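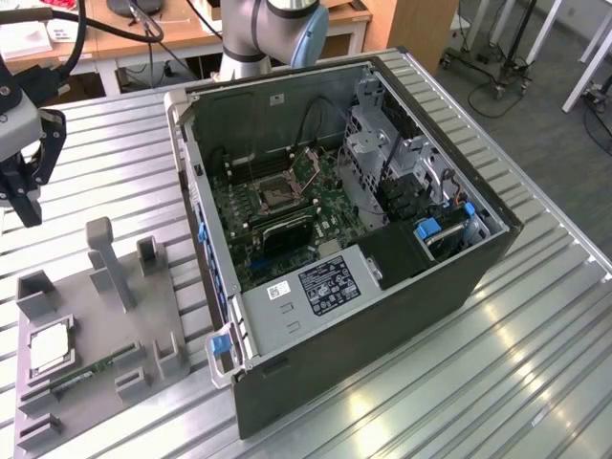 Desktop tower with the side panel off, on the bench.

Kodstead Phones and Tablets User Group
Minutes of the meeting held on October 2, 2026

In the chair: Sioned Watkins
Minutes: Zuzana Hrnčiar
Eight members present. Apologies from M. Paulík.

1. Minutes of the last meeting
Agreed, with one correction: the talk on mobile contracts was in Gellville, not Kodstead.

2. Shared data plan
The Reltent plan ends in December. Sioned has asked for a renewal price and was quoted 41 pounds a month for the same allowance. Members felt this was high for the amount used. Zuzana to get two other quotes before the next meeting.

3. Loan tablets
Three of the seven tablets no longer receive system updates. Agreed to stop lending these out for banking or email. They can still be used for reading and for practice at the beginners' table. Replacing them was put off until the cost of the data plan is known.

4. Text message scams
Two members have had messages about a missed parcel, asking for a small fee. Sioned read out the wording. It will go in the newsletter with the number for forwarding such texts.

5. Battery talk
M. Paulík has offered a short talk on charging habits and when a phone battery is worth changing. Accepted for December. Members to send questions to Zuzana beforehand.

6. Any other business
The wifi password for the hall has changed. The new one is on the card by the door.

Meeting closed.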